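Karari workshop notebook
May 30, 2025

Print mounting and adhesive trial, continued from January. Purpose is to settle on a mount for the Mernlow corridor display before the paper order goes in.

Stock on hand: Inum matte, Inum satin, and one roll of the older Avram rag that nobody has claimed. The satin still curls along the short side after trimming. Left under the flat board for 20 hours it comes out acceptable, but the curl is back by the next morning if the sheet is stored upright. Matte does not do this.

Test sheets were cut with the grain running the long way. The January sheets were cut across it, so the two sets should not be compared directly. I have marked the January envelope to that effect.
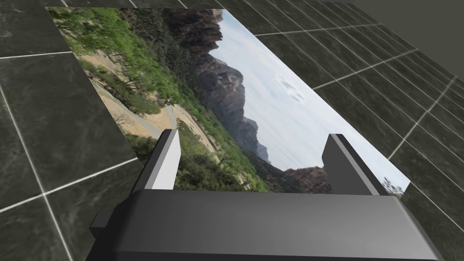

Canyon landscape, large sheet, on the dark tile.

Greens are the difficulty with landscape subjects. On matte the shadow side of foliage goes flat and slightly brown. On satin it holds, at the cost of glare under the corridor lights. A lighter profile on matte recovered some of the shadow detail, and pale earth colours were unaffected by the change. Will run the lighter profile again at full size before deciding.

Adhesive: the spray is out. It grabbed at once on the rag and could not be shifted. Wheat paste is slow but forgiving. Corner mounts are fine up to medium sizes, above which the centre of the sheet sags away from the backing.

Pins are the cheapest option and leave a hole, which matters for anything going back to its owner. For family snapshots they will do. 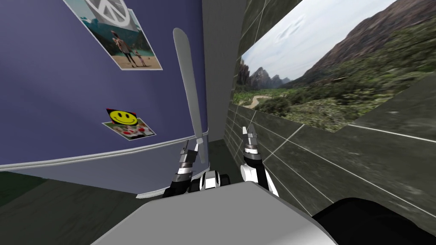 Page last changed: Friday, 4:20 pm

The two prints pinned near the top of the purple wall are small enough that none of the sag problem applies. The white border on the upper one would give somewhere to put a pin without going through the picture area.

Peel results, matte on grey board: 7 strips pulled, 2 lifted at the edge. Both had been pasted last, when the batch was thickening. Mix smaller batches.

To do: order blades, relabel the satin box, ask Avram whether the rag can be had in sheets.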